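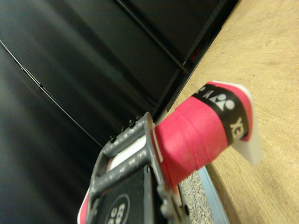

Por Noman Talpur | Gabinete de prensa de Brolham | Noviembre

NOTA DE PRENSA. Para difusión inmediata

Brolham abre el martes su taller de encordado y empuñaduras

Rollo de grip rosa, banda negra de Yonex, mesa de madera. Con material así arranca el martes el nuevo taller de Brolham, pensado para quien juega entre semana y lleva desde el verano con el mango pelado. Apertura a las 10 h, entrada libre, sin cita el primer día.

El servicio básico es el cambio de empuñadura: se retira la cinta vieja, se limpia el mango, se enrolla la nueva y se remata arriba. Quien prefiera hacerlo en casa puede llevarse la cinta y quedarse a mirar, que también se enseña. Raquetas de bádminton, tenis y pádel. De squash tambien, avisando antes.

"La gente se gasta el dinero en la raqueta y luego juega dos años con el mismo grip", comenta Noman Talpur, responsable de prensa de la casa y jugador de dobles los fines de semana. "El rosa lo piden mucho, y no solo los críos. Se ve bien desde el fondo de la bolsa."

El taller ocupa el antiguo almacén de Tralloteck, en la planta baja. Hay 4 puestos de trabajo. Mostrador a la entrada, encordado al fondo. La reforma la ha llevado Kocabaş, que entrega las llaves el lunes por la noche (si no hay más retrasos con la persiana).

Algunos datos para redacciones:

Brolham cambió 1494 empuñaduras la temporada pasada, frente a las 1329 de la anterior. Todas en la trastienda de siempre, que se había quedado pequeña. Con el local nuevo el objetivo son 3000.

La liga Grellico tendrá precio de club durante todo el mes. Basta con enseñar la ficha en el mostrador. Los equipos que traigan las raquetas juntas, mejor con el nombre puesto en cada funda; se recojen al día siguiente a partir de las 17 h.

Los medios que quieran grabar o hacer entrevistas pueden pasar el mismo martes de 9 a 10 h, antes de abrir al público. Acreditaciones: escribir a prensa de Brolham, a la atención de Noman Talpur. Aparcamiento por la puerta de atrás, la principal es zona de carga.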